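3.2. Recogida de demostraciones

Las demostraciones se grabaron sin robot, con dos pinzas de mano que el operador sujeta directamente.

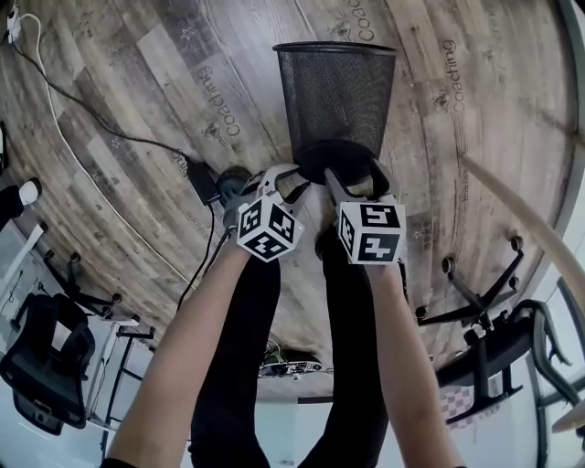
Figura 3. Demostración con dos pinzas manuales, vista desde la cámara de cabeza. Cada pinza lleva un cubo blanco con marcadores fiduciales.

El conjunto de datos, que llamamos Felasness, contiene 1912 episodios repartidos entre 41 tareas de manipulación bimanual. Participaron ocho operadores, todos con una sesión previa de práctica cuyas grabaciones se descartaron. La cámara de cabeza, de gran angular, registra a la vez las manos, el objeto y buena parte del entorno. La distorsión no se corrige en el momento de la captura - los vídeos se almacenan tal como salen del sensor - y el modelo de lente se aplica después, al estimar la pose de los cubos.

La pose de cada pinza se obtiene a partir de las caras visibles de su cubo. Cuando un cubo queda oculto durante un tramo corto, la trayectoria se interpola; si la oclusión se prolonga, el episodio se divide en dos o se elimina. Esta revisión la hizo Kibet Owino con la herramienta Pustus, que muestra la trayectoria reconstruida junto al vídeo.

Las tareas se ejecutaron en oficinas y viviendas, con el mobiliario en su sitio habitual. No se retiraron cables, sillas ni otros objetos cercanos. En un trabajo anterior (Amgate) habíamos grabado sobre una mesa despejada, y la política resultante fallaba con frecuencia al cambiar de fondo. Los objetos que se apoyan en el suelo, como las papeleras, se manipularon también en el suelo, con el operador inclinado hacia delante. En esa postura las piernas y los pies entran a menudo en la imagen; no se enmascararan durante el entrenamiento.

Cada operador recibió una instrucción breve por tarea, sin indicaciones sobre el orden de las manos ni sobre el punto de agarre. Se reservaron 200 episodios para validación, elegidos de modo que ninguno compartiera habitación con los de entrenamiento. El resto se convirtió al formato de Kioko, con las acciones expresadas respecto a la pose inicial de cada pinza.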